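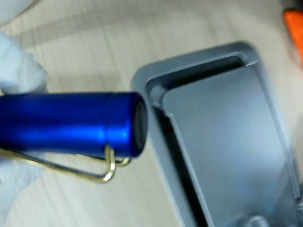 3.2 Collecting the demonstrations

We gathered all of our training examples by teleoperation, with a person guiding the arm through the whole task and the recorder running from first motion to last. We tried two other routes first. Scripted motions gave us clean paths that all looked alike, and the policy trained on them fell apart as soon as a part was turned a little. Hand-guiding the arm directly put the operator's fingers in nearly every view. Teleoperation was slower to learn, but the variety it gave us was wonderful, and it shows up clearly in the results of Section 5.

The full set, which we call Wimby, holds 300 demonstrations recorded over 21 sessions at our Merwood lab. Each one covers a single small object being picked up, carried and set down in a tray. Sessions were kept short. Early on we let them run long, and when we looked back at the paths we could see the operators getting tired: wider swings, later corrections, more bumping against the tray rim. Those early recordings are not in the set.

Operators were free to choose where to grasp. We gave them a goal and a start position and left the rest to them. This worried one of our reviewers at the pilot stage (would the policy simply average two good grasps into a bad one?), and it was a fair question. The action head described in Section 3.4 handles it well, and we would make the same choice again! Some operators took long parts near the middle, others at one end, and the end grasps were especially useful because they show the policy how to approach a tray with a part sticking well out past the fingers.

Figure 2. Close view during a demonstration. The soft white gripper holds a blue metal cylinder fitted with a gold-colored wire clip, with the cylinder's dark end cap at the left rim of the gray tray.

Parts like the one in Figure 2 turned out to be our favorites. A smooth curved surface reflects light in a bright streak, and thin wire is hard for depth sensors to pick up, so the policy has to lean on what it learned from color views. The recessed tray adds a second challenge, as the outer rim must be cleared before the part can go down into the compartment. We moved the tray between takes and changed the lighting between sessions.

3.3 Labeling and clean-up

Renato Olivares reviewed every recording at half speed and marked three moments in each: first contact, lift, and release. Takes with a drop were kept if the operator recovered and finished the job. There are 67 of these, and they are the part of Wimby we are most excited about. A policy trained without them tends to freeze after a slip. With them, it goes back for another try, often from a better angle than the first.

We stored the arm state and the camera views with a shared clock and cut the idle stretch before first motion. No smoothing was applied to the paths. We had planned to use the filter from the Mac Suibhne toolkit, but it rounded off the small corrections near the tray rim, and those corrections carry much of what we want the policy to learn.

For testing, we held back all the sessions recorded in October, so that no test take shares a session with a training take.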